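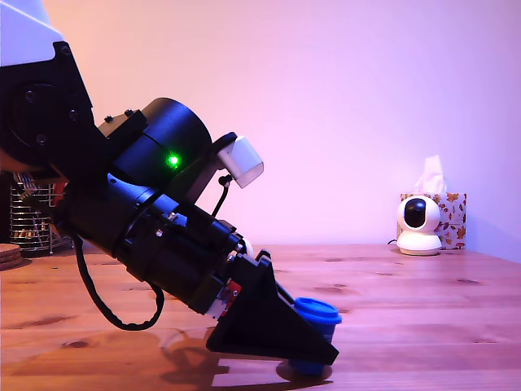 *Figure 1. Small blue cup on a wooden tabletop.*

# Do reusable cup schemes cut waste? A look at the Civport trial

So-ying Fu and Tanvir Akanda
09/02/2020

## 1. Why we chose this

Fallska, the company behind the Civport cup scheme, says on its posters that every borrowed cup is "one less in landfill". We wanted to know where that claim comes from. Customers at the Civport cafés pay a deposit, take their flat white away in a hard cup and bring it back to any café in the scheme. It sounds sensible. We are not convinced the numbers show what the posters say they show.

## 2. What we had to work with

Fallska gave us its summary sheet for the trial, which covered 6 cafés. It lists 1381 loans and 1122 returns. We asked for the figures café by café and were told they weren't kept that way, so we can't say whether one busy shop is carrying the rest.

We also ran a short survey outside the Skultine library and got 209 usable responses. People who stop to talk about rubbish are probably keener on the subject than people who walk past, and our results should be read with that in mind.

## 3. Results

Subtracting returns from loans leaves 259 cups unaccounted for, or just under 19 per cent. Fallska's sheet labels these "in circulation". Some may be. Others could be in the back of a cupboard or in the bin, and a heavy cup in the bin is worse than the paper one it replaced.

The bigger problem is the baseline. The claim treats each loan as a disposable cup avoided, but a fair few people in our survey said they would otherwise have sat down with a china cup or used their own keep cup. For those people the scheme saved nothing. We didn't ask the question tightly enough to put a percentage on it, which was our mistake.

Washing isn't counted at all. Nair, the contractor that collects and cleans the cups, wouldn't tell us its water use or how far the vans travel.

## 4. What we'd want to see

- loans and returns for each café
- how many times an average cup is used before it's lost
- water, power and fuel figures from Nair

The scheme is up for renewal in March. On the present evidence we would not recognise the landfill claim as proven, and we think the posters should be reworded until the use-per-cup figure is published.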